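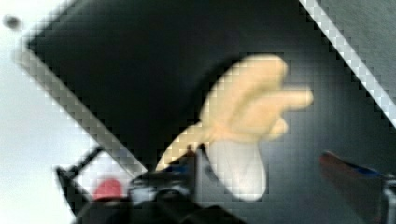 Soft goods gallery: hand shapes, gloves and plush pieces

Page last revised 2020-12-09. Catalogue range 3227, soft novelties. Colour names follow the Pristia card and should be read against fabric, as screens vary.

This page covers the hand-shaped pieces in the soft novelties range and the surfaces used to view them. It is kept for stockists and repairers who need to match a shape or a shade before ordering parts. Dimensions are in centimetres unless marked otherwise. Prices are on the trade list.

The gallery is arranged by form. Pointing hands come first, followed by open hands, mitts and loose cuffs. Entries without a picture are listed in text only and will be filled in as the pieces come back from the Özkan workroom.

Pointing hand, cream and white
Cream-beige body with a lobe out to one side in the manner of a cartoon glove, a smaller rounded bump under it, and a white, rounded section in the position of a cuff. Shown on a black board with a pale edge.
Catalogued under plush. Height 28 cm, measured flat from the end of the cuff to the top of the hand. Fill: polyester fibre. Surface wash only.

Pointing hand, grey and white
Same pattern as the cream. Discontinued in July. Remaining stock is held for replacement claims and is not offered for sale.
Height 28 cm. Cuffs are interchangeable with the cream version if the seam is opened on the inner side.

Open hand, tan
Four-finger pattern by Letus, with topstitching between the fingers. The thumb is cut as a separate panel and joined last.
Height 14 cm. Supplied without a cuff. Not suitable for children under three in this size.

Mitt, charcoal
Single-lobe pattern, lined. The pile runs toward the wrist and should be brushed in that direction only. Brushing against the pile leaves a dull patch that does not recover.
Width across the palm 11 cm. Fill: none.

Loose cuffs, white
Sold in pairs. Washed separately at 30 degrees before fitting, as the fabric draws in slightly on the first wash. Earlier batches were not pre-shrunk and can be identified by the green thread at the seam.

Notes on viewing surfaces

Pale fabrics are viewed on black and dark fabrics on mid-grey. A glossy black board gives a clear outline to cream, beige and white, but it throws a sheen under overhead light and can make the neighbouring fabric look cooler in tone. For shade matching, use the matte grey panel and indirect daylight.

Boards are wiped with a lint-free cloth between pieces. Plush sheds, and fibre from a darker item will show on a white cuff. Do not use solvent cleaners on the Tomovitz boards, which haze along the borders.

Notes on condition

Flattened fill is the usual fault in hand shapes, and it appears first at the base of the pointing finger. Work the fibre back by hand from the outside before considering a refill. Yellowing on white sections is graded separately from wear on the body, and a piece may carry two grades for that reason.

Enquiries about parts should quote the range number, the form and the body colour. Allow 14 days for cuffs and longer for bodies, which are cut to order.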